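Drying Shrinkage in Lime Plaster with Three Sand Gradings

Second-year materials project, Group 9
Ljubica Petek, Yabsira Workneh, Fidelina Llanos
Supervisor: Solange Guillot

1. Background

Lime plaster shrinks as it loses water. If the shrinkage is held back by the wall behind it, the surface cracks. Plasterers control this mainly through the sand: a well-graded sand leaves fewer gaps for the binder to fill, so less lime and less water are needed for a workable mix. The Pidier quarry supplies three washed sands (fine, medium and sharp) to builders in the district, and the project brief asked which of them gives the least cracking in a single coat applied over clay brick.

2. Materials

The binder was a mature lime putty from Tesfamariam, taken from one tub throughout. All mixes used one part putty to three parts sand by volume. Sand was oven-dried before measuring, as damp sand bulks and gives a false volume. Water was added only where the mix would not hold together on the trowel. The fine sand needed the most and the sharp sand needed none.

3. Method

Each mix was worked by hand for 20 minutes, left under a damp cloth overnight and worked again before use. Bricks were wetted until they stopped drawing water quickly. The panels measured 300 mm on each side, with a plaster thickness of 8 mm set by timber battens. Three panels were made for each sand.

The panels were kept upright in an unheated store during October. For the first three days they were misted morning and evening. Crack lengths were traced on to clear film and measured with a map wheel. Cracks too narrow to see without a lens were ignored.

A separate set of bars was cast in greased steel moulds to measure free shrinkage, with a brass stud at each end. Readings were taken with a dial gauge at nine in the morning, before the store warmed up.

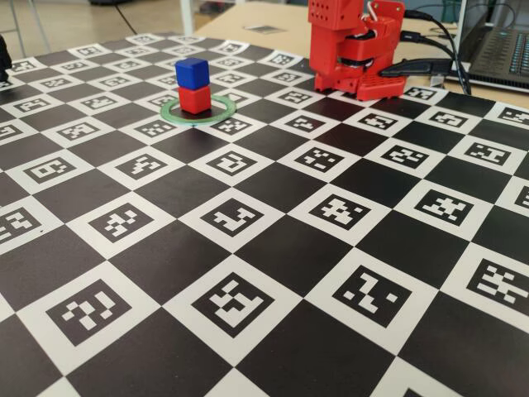 Why were both panels and bars used? The bars show how far the plaster shrinks when it is free to move, while the panels show whether it cracks when the brick holds it in place.

4. Results

The fine sand gave the greatest shrinkage in the bars and the most cracking on the panels. Its cracks formed a closed network, first seen on the second day. The medium sand shrank less and cracked mainly near the battens. The sharp sand shrank least, and two of its panels had no visible cracks at the end of the test. The third had a single crack running from one corner, where the coat had been trowelled too thin.

5. Discussion

The order of the results agrees with the water added to each mix. The two effects cannot be separated here, as grading and water content changed together. A further series should fix the water content and accept poor workability in the fine mix.

The sharp sand was the hardest to finish and left drag marks under the steel float. Zinash Shiferaw of the Wirkura workshop, who inspected the panels, advised a wooden float and a later finishing pass. This was not tried.

One bar of the medium mix broke on removal from its mould and was left out of the average.

6. Recommendation

Sharp sand should be used for base coats on clay brick at this thickness. The medium sand may be suitable for a thinner finishing coat, but no test was made of this.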